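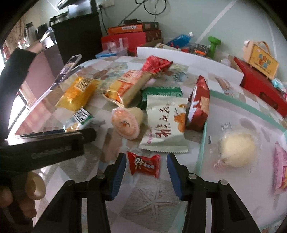 Figure 8. Jaws lined up with a small candy packet, one blue pad on each side.

Section 4: First Picks with the Wisik Hand Gripper

Read this section before you record or repeat any pick. It covers the hand-held Wisik with the standard blue pads. If you have the wide pads from the Zarkosska kit, go to Section 6.

Before you start

Charge the handle until the light stays green. Wipe both pads with a dry cloth. Do not use alcohol or glass cleaner on the pads, as it hardens the surface.

Set up your items on a table at about waist height. A tablecloth or other covering is fine, but pull it tight. The jaws can catch a loose fold and drag everything on it.

4.1 Zero the jaws

1. Hold the gripper with the jaws pointing away from you and nothing between them.
2. Squeeze the trigger all the way and hold it for 2 seconds.
3. Let go slowly. The jaws open to full width and the handle beeps once.
4. If you hear two beeps, repeat steps 1 to 3. If it still beeps twice, check the pivot pins for crumbs or bits of wrapper.

4.2 Pick a small packet

1. Choose one item and leave a clear gap on both sides of it for the jaws.
2. Bring the open jaws down with one pad on each side of the item. Stop before the tips touch the table.
3. Squeeze until both pads touch the wrapper, then a little more.
4. Lift straight up to about the height of your hand. Wait a moment before moving sideways.
5. Lower the item where you want it and release the trigger slowly.

Note: Light packets with crimped ends often turn as the jaws close. Grip near the middle, away from the ends.

Note: Large, puffy snack bags need grip level 2 or lower. Small hard items can go up to level 8. The level wheel is on the back of the handle.

CAUTION: Keep fingers clear of the linkages while the jaws are moving. The pins can pinch skin even at the lowest grip level.

CAUTION: Do not pick up open food, glass, or anything that holds hot liquid.

4.3 Practice run

Do 10 picks with the same item, then 20 with a mix of shapes. Wrapped buns, candy and bagged snacks make a good mix. If you drop more than a few, lower your speed first and change the grip level second.

Pads wear faster at the tips. When the ribs there feel smooth, replace both pads together. Spare pads are sold in pairs through Brurkau, and the part number is inside the lid of the case.

For trouble with beeps or a stuck trigger, see Section 7.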